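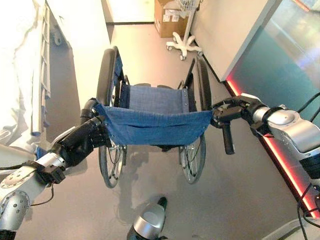
Figure 1. Folding manual wheelchair, seen from above and behind.

Project report: Seat and backrest upholstery on a folding manual wheelchair
Treasa Heffernan and Teresa Rocha
Last updated: December
Filed under: Student Projects / Assistive Equipment

1. Purpose

The project looked at how fabric is attached to a folding wheelchair and what a student workshop would need to replace it. The work was limited to the seat and the backrest. Wheels, brakes and casters were left to the Mornley group, whose report is separate.

2. Construction

The seat is a blue woven fabric, close to denim in appearance, held to the side tubes by a row of small metal rivets along each edge. It is stretched flat when the chair is open. The backrest is a second blue panel between the two push handles and is not under the same tension. It hangs with a slight sag in the middle. A cross-brace under the seat lets the chair fold, so both panels have to be flexible across their full width.

3. Method

The drawing set was made for a user weight limit of 30 kg above the load in our first draft. Seat sag was modeled as a single hanging strip fixed at both sides. This ignores stretch along the depth of the seat, and the result should be read as a lower limit. The fatigue plan called for 2,000 load cycles per fabric sample, with a check of the rivet holes every 30 cycles at the start.

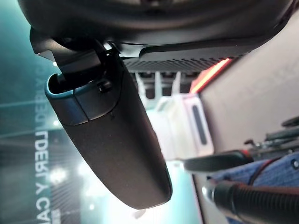

The interval was later made longer, as the early checks took more time than the loading. Loading was by dead weight, lowered by hand - slow, but easy to repeat. Samples were cut with the weave running side to side. Of the samples cut, 17 were usable. The rest had frayed at the punched holes before any load was applied, and they were left out of the results.

4. Findings

Holes tore before the fabric did. Folding the edge over once before punching gave better results than a single layer. We did not test a bonded edge.
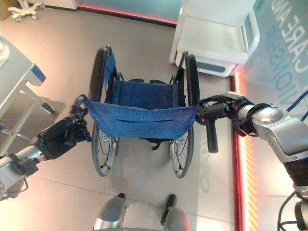
Figure 3. Blue seat and backrest between the rear wheels. The backrest has a folded lower hem.

5. Remaining work

The backrest samples have not been loaded. Rocha will repeat the seat test with wider spacing between rivets, using the same fixture and the same cut direction.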